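Hemming my own trousers, and what I paid to find out

May 9, 2021

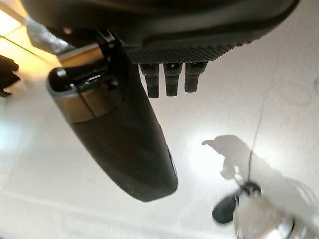
Oana Radu wrote in after my last post to say that I was wasting money on alterations, and that anyone who can thread a needle can take up a pair of wool trousers in an evening. She has done all of hers since February and has only ruined one pair, which were old anyway.

I had just paid 160 lei to have two pairs shortened, so I was ready to listen.

The trousers in question are from Cadasden. I bought the wide pleated ones in gray and then again in navy when they went on sale. The gray pair cost 482 lei and the navy pair 344. They only come in one length, and that length is meant for someone a good deal taller than me. The gray ones went to the shop on the corner. They came back neat but too short, because I had worn flat shoes to the fitting and then stood badly. I don't blame the shop for that.

For a third pair, a brown one from Stiltis that I got secondhand, I tried it myself. I put on the shoes I wear most, pinned one leg, walked up and down the hall, and pinned it again lower. Then I measured from the crotch seam down and copied that to the other leg. Zamfira Vlad told me to leave a deep hem on anything wide so the fabric has some weight at the bottom, and I did, five centimeters. It hangs better than the gray pair does.

The stitching was slow. I used a blind hem stitch by hand and had to unpick the first leg after pulling the thread too tight. You could see a row of little dimples across the front. The second attempt is fine unless you go looking. I pressed it through a damp cotton cloth and let it cool flat on the board before I moved it.

I have worn them four times now, mostly with the cream Ellix knit and once with a black shirt tucked in. The hem has held. I still think the waist is too big at the back, but taking in a waistband with belt loops and a lining is more than I want to try, so that will go to the shop.

The navy pair was shortened at the same time as the gray, so there is nothing to be done except wear it with low shoes. Irina Nedelcu asked if I would sell them. I might, if she can live with the length.

Next I have a linen skirt from Ursu with a crooked slit. I have bought the thread for it but haven't started.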